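Clotell Shared Gear Planner

README and data card for the equipment planning sheet, third edition

Welcome, and thank you for opening the readme before the spreadsheet! Plenty of us do it the other way round (I certainly do) and then wonder why the totals in column K look so odd. So pour yourself something and give this ten minutes.

What this is

The Clotell planner is a small collection of price and planning records for groups that want to collect hand-held gripper demonstrations of everyday table tasks and have to work out what to buy first. It grew out of our own ordering at the Warnside lab, where we set up one table, then a second, and kept finding that the grippers were the easy part of the budget and everything around them was the hard part. We started writing down each thing we paid for, what we thought it would cost, and how long it took to arrive. After a while the list was useful enough that the Lim group asked for a copy, and then we tidied it up for everybody.

Last updated Tuesday, August 12, 2025.

What's in the folder

items.csv has 389 rows, one per thing bought or seriously priced. Each row has a plain name, a category, a planned price, a paid price (blank if we never bought it), a lead time in days, and a notes column that is chattier than it should be.

stations.csv describes 24 table setups, from the barest one we could get away with up to the rather comfortable ones we would build if somebody handed us a second grant.

planner.ods is the sheet itself. Change the yellow cells and leave the gray ones alone. If you do break a gray cell, just download a fresh copy, it's much quicker than hunting for the mistake.

notes.txt is where the long explanations went when they stopped fitting anywhere else.

Prices are in US dollars, before sales tax, with shipping kept in its own column. We went back and forth on shipping for weeks. Folding it into the price made small orders look terribly expensive and hid the fact that you can save a good deal by waiting and ordering together.

How a basic station is priced

Our basic two-handed station comes to 3,918 dollars. That covers a pair of grippers, the tracking markers and their mounts, a head camera, one storage machine shared between two tables, power and cables, the table, and a first box of props. It doesn't cover wages, rent or the robot arms you may want to train later on, and please don't present it to your finance office as if it did. We made that mistake in our first year and spent most of May explaining ourselves.

A few things we would tell a friend who was about to place a first order:

Buy spare markers with the first order. They get scuffed, corners lift, and a marker that reads badly can spoil a whole afternoon of recording. Two full sets per station is our habit now.

Put the table top on the budget as a real line, with some thought behind it. Finish matters a great deal, and so do the lights over it. We priced a matte cover for every station in stations.csv, and you can switch it off in cell D9 if you're happy with what you have.

Power is always underestimated. One strip for each table, long cables, and something to keep those cables off the walking path. It's dull to shop for and you'll be glad of it every single day.

Chairs, shelves and side tables are listed under "room." Many groups can borrow these, so the planner leaves them out of the total until you type a number in.

Props and how we budget for them

Props deserve their own section, I think, because they're cheap one at a time and surprisingly heavy on the budget once you've repeated them across tables.
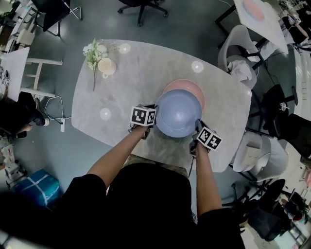
Tableware is our biggest prop category by number of pieces. Plates and bowls are best bought in matching sets, with enough extras that a second table can run the same task on the same day without anyone carrying a plate across the room. We list plain, solid colors first, mostly for the sake of reordering, as patterned sets seem to go out of stock the moment you come to depend on them. Cups are priced separately, with and without handles, and artificial flowers have a row too, under "decor," along with the other things that make a tabletop look lived in.

We set aside 26 dollars per table each month to replace props. Some months that goes unspent and we let it roll over.

Known gaps

Lead times come from our own orders, so they'll be wrong for you if you're far from a big warehouse. Used equipment is barely covered. Rows marked Flimari are quotes for mounts we priced and didn't buy, and they have no paid price for that reason. The storage estimates assume you clear the drives every week, so if you like to keep everything close at hand, raise the figure in cell D14 before you do anything else.

Using and sharing

You're free to use, change and pass along the sheet and the records, with a mention of Clotell somewhere in your credits. If you have prices of your own to add, please send them in the same columns as items.csv, and keep the supplier's name out of the notes if you were given a private quote. We merge new rows twice a year and reply to everyone, sometimes slowly.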